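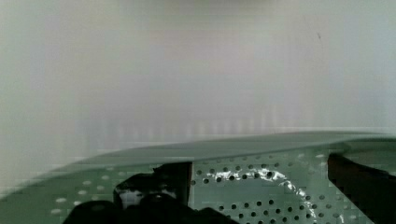
**Figure 2.** Pale green perforated panel.

### 4.2 What the Acknowledgment Message Does

We were curious, as anyone who has ever sent off a request for a price must be, about the little note that comes back straight away. Our 64 small firms, most of them in Ulbridge and a good many in neighboring Pullasano, kindly let us swap their usual wording for one of 2 versions over a period of 30 days in March. The first simply thanked the customer, while the second also named the person who would be calling (Sachiko Kinoshita, for instance, at the Vasseur office) and gave a time of day to expect the call.

Customers who got the second note were more likely to pick up the phone, and they seemed, to our delight, a good deal friendlier once they did! Trí Ninh coded the call notes without knowing which version had gone out, and we remain very grateful for his patience with the handwriting from Zeltitz.
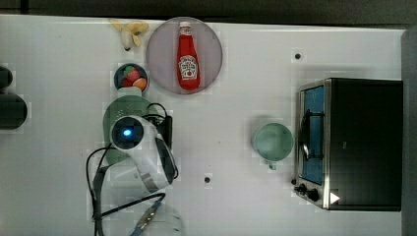 *Did a named contact make customers expect a lower price?*

We found no sign of it in the call notes, where questions about price came up just as often under either wording.

We return to the firms that missed their promised calling time in Section 4.3.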